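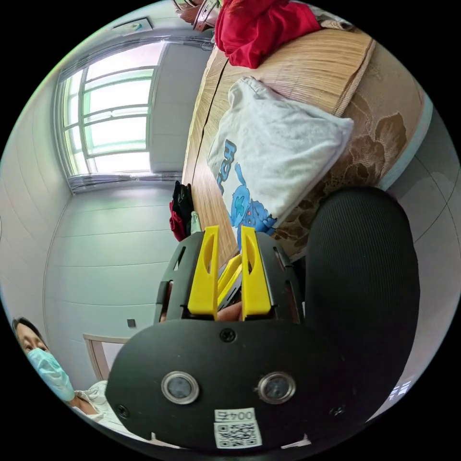 Gripper 004 in the bedroom, fingers nearly shut, before I get to the laundry part.

mapletorque
Posting my bedroom folding setup because a couple of you asked in the Mevano thread. I've been recording demos with the hand-held gripper and I'm now at 130 episodes of clothes on a bed, which sounds like a lot until you try training on it. The policy reaches for the pile just fine. Then it grabs a fistful of whatever is closest and sort of wanders off with it.

My question is whether I should keep going by hand or switch to remote control on the real arm. A guy over at Coltwood swears by teleop for cloth, and I'm starting to wonder!

pinion_head
Stay with hand-held. I did 484 shirt folds on the Vachon arm with a leader rig and my wrists still hate me. You can't feel the fabric slip, so you squeeze way too hard on every single grab, and guess what the robot learns to do.

dry_solder
Gonna disagree with pinion_head. With teleop, every move you record is one the arm can make. With the hand-held thing you're bending around the bed like a human and the arm later says nope, can't reach that. I threw out more than half of my April recordings for exactly that reason.

mapletorque
Okay, fair, reach could be part of it. The mat on this bed is a woven bamboo one, and I do lean way over it for the far side. Another one, with both grippers out: 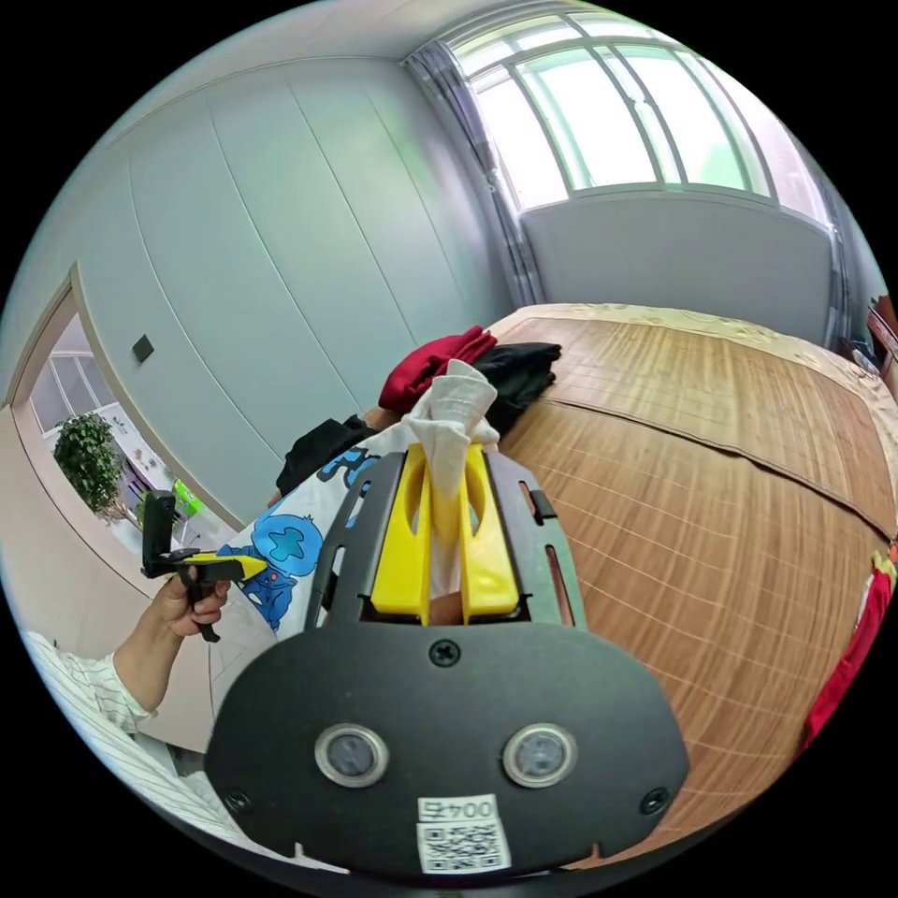 White cloth pinched in the yellow fingers, second gripper in the left hand.

pinion_head
Oh, that's a nice pinch, with the tip sticking up past the fingers. Are you pinching in the middle every time or going for corners? If it's a mix, there's your wandering right there. Pick one.

mapletorque
...it's a mix. I grab whatever looks grabbable, lol.

lowbacklash
Same mistake here last winter. I redid mine with corners only, left hand always second, and it got a lot less drunk. Also slow down at the grab! My early ones were so quick that the close took about as long as a blink, and the model never figured out when to shut the fingers.

dry_solder
Corners only is good advice, I'll give you that. Still think you should do seven or so by teleop first, just to learn where the arm runs out of room. Then go back to the hand-held and stay inside that area.

mapletorque
I like that — cheap to try, and the Amberg arm is sitting right there. Will do the teleop ones tonight, then corners only, slow close. If it still wanders off with my shirts I'm blaming all three of you.

pinion_head
Blame dry_solder, I said what I said.

Recent threads
Mevano finger pads wearing out already?
Leader arm or hand-held for kitchen tasks
How many demos before you bother training
Vachon wrist cable keeps popping loose
Towels vs. T-shirts, which is harder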